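Fingers first, bread second

I've been promising to write up the blur business since January, and as it is Saturday and the kettle is on, I've run out of ways to put it off. It's a small result, and some of you will say it is hardly a result at all, but I've grown very fond of it and I'd like it written down somewhere other than the back of my notebook.

For anyone who has wandered in from the bread-baking posts (hello, there is bread in this one too, sort of), my daytime work is on Flinura, which is our name for a model that learns to pick up packaged food by watching what a camera at the gripper sees. A camera in that position is a wonderful thing when the arm is still and a dreadful thing when it moves. You get so close to everything that even a modest swing of the wrist drags the whole table sideways across the picture, and the learner is then asked to make sense of a lot of coloured streaks.

What we'd always done was throw those frames away. Everybody I know does it, or did. You work out how sharp each frame is, set a threshold, and bin whatever falls under it. When I finally sat down and counted how much went in the bin I felt a bit ill. Out of a batch of 3000 frames we were losing 38 per cent, and the losses weren't spread about evenly either. They bunched up in the approach, when the arm is travelling towards the thing it wants, and I'd rather like the model to know something about that part!

So I went back through the rejects one evening with a pot of tea, just looking at them, which I recommend to anybody and do far too seldom myself.

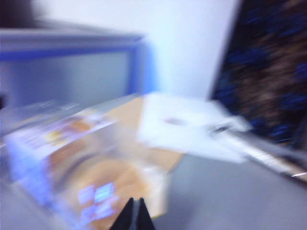

Wrist view in mid-swing: fingertips at the bottom, what is probably a bun behind clear plastic.

I must have looked at dozens like it before I noticed what I was looking at. The paper has doubled, the package is all streaks, and I couldn't tell you what the long grey thing on the right is, but the fingers are still fingers. Of course they are! They travel with the camera, so as far as the camera is concerned they haven't gone anywhere. I'd been feeding my sharpness measure the whole picture, gripper and table together, and asking it for one number, when there were two quite different stories in there.

The method, such as it is, follows from that. We mask out the gripper (easy enough, as we know where the fingers are at any opening), and then take the sharpness of the finger edges and the sharpness of everything else separately. If both are poor, the camera was out of focus or the exposure went wrong, and away the frame goes as before. If the fingers are crisp and the rest is smeared, it's motion, and motion is useful. We keep the frame but give it less weight in the loss that deals with the shape and position of objects, and we leave it at full weight in the loss that predicts where the wrist is heading. The smear has a direction, after all, and the direction is telling you something, even if it won't tell you which way along the line you're going (I lost a whole afternoon to that before I put the previous frame in as well).

I also had a go at deblurring first and training on the cleaned-up pictures, as it seemed the proper thing to do. I didn't get on with it. The deblurred packages came out with lovely firm edges that were in slightly the wrong place, and the model believed every one of them. I may try again with something newer, but my heart isn't in it.

As for whether the weighting helps: yes, on the approach, clearly enough that I stopped squinting at the plots. The path towards the package is smoother and there's less of that nervous hovering at the end. On the grasp itself I can't see any difference, and I've looked quite hard, wanting one. By then the arm has usually slowed down and the frames are good anyway, so there isn't much for the method to rescue.

What the good frames suffer from is another matter. With a glossy bag you get glare, and a patch of glare has beautiful strong edges, so my sharpness score adores it. A loaf in a shiny wrapper can come out looking better focused than a plain envelope lying next to it. I've started clipping the very brightest areas before scoring, which helps a little.

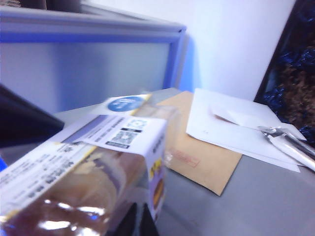

Aarne Heinonen wrote back that clipping is only hiding the trouble, and that I ought to score the direction of the edges as well as their strength, as true motion blur wipes out edges one way and spares them the other, while glare doesn't care. He also thinks the mask should be grown by a few pixels, in case the finger outlines are leaking into the score for the background.

He's right about the mask, I checked this morning and it was leaking. The direction idea will take longer, and it means rewriting the scoring script, which I wrote in a hurry and have been too embarrassed to open in company. I'll put the old and new scores side by side when it's done, and the next post after that really will be the rye one.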